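3.2 Package handling and seal integrity

Flexible film packs with a clear window are common in chilled and dried foods, but the window panel is often the weaker part of the seal. We compared two film laminates, Boladent and Mistevis, over a storage period that began in February. A total of 136 packs were held at a constant 6 °C and checked for leaks by the bubble method. Packs were laid flat and not stacked, as stacking load was treated separately by Meinecke.

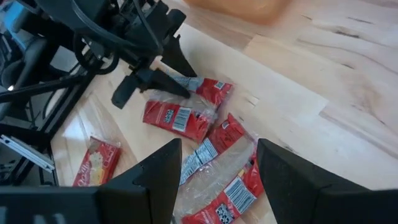
Figure 6. Work table, close view.

Leak rate was recorded per pack, and any pack with a visible crease across the seal was graded again by a second reader. Creases that ran along the seal were noted but not counted as faults. The Mistevis film showed fewer cross creases at the corners - the difference was small in the first weeks and grew with storage time.
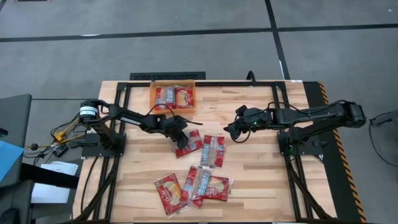

Colour change in the printed area was not used as a measure of quality, as it depends on the ink more than on the film. Oxygen entry was estimated from headspace samples using the Wattanapong correction, with the upper limit set at 2,000 ppm. Packs above this limit were left out of the shelf life model and are listed by film type in the appendix.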